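How to Check a Stablecoin Remittance Quote Before You Send

Every app that moves money overseas on a blockchain tells you it's nearly free. I've used enough of them to stop believing the number on the first screen. Use the steps below on any of them. I ran them on Clukerus and Udorer, sending dollars to a bank account in euros.

Step 1: Get the real exchange rate

Open a plain currency site in another tab and write down the mid-market rate. Don't use the rate the app shows you as "live." Udorer's "live" rate hadn't moved all Saturday morning, when the markets were closed, and it still wasn't the Friday closing rate.

Step 2: Enter the full amount

Small test amounts often get a promo rate. Type in what you plan to send. I used $3,000.

Step 3: Look at the payout, not the fee

Work out what the recipient should get at the mid-market rate, then subtract what the app says will arrive. The gap is your cost. Clukerus advertised a $2 fee, and the gap was many times that. The rest was sitting in the rate.

Step 4: Find the off-ramp

Somebody has to turn the tokens back into cash. Look in the terms for the name of that company and whether it charges separately. With Clukerus it was an outfit called Gakel, mentioned once, under "Partners." Support took 4 days to tell me whether Gakel's cut was in the quote. It wasn't.

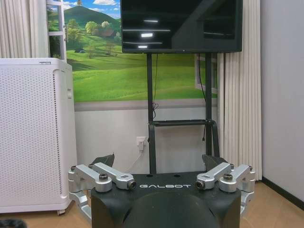
Galbot gripper, with a wall-mounted display beyond.

Step 5: Time the whole trip

"Settles in seconds" means the token transfer. Start your clock when your bank is debited and stop it when the recipient can spend the money. Ask them to send you a screenshot.

Step 6: Compare with a boring bank wire

Get a quote from your own bank for the same amount and run Step 3 on it. Sometimes the wire loses badly. Sometimes it's close enough that I'd take the wire and the phone number that comes with it.

Save every quote as a PDF. They expire, and the app won't show you the old ones.

Posted by Spyros Nikolaidis in November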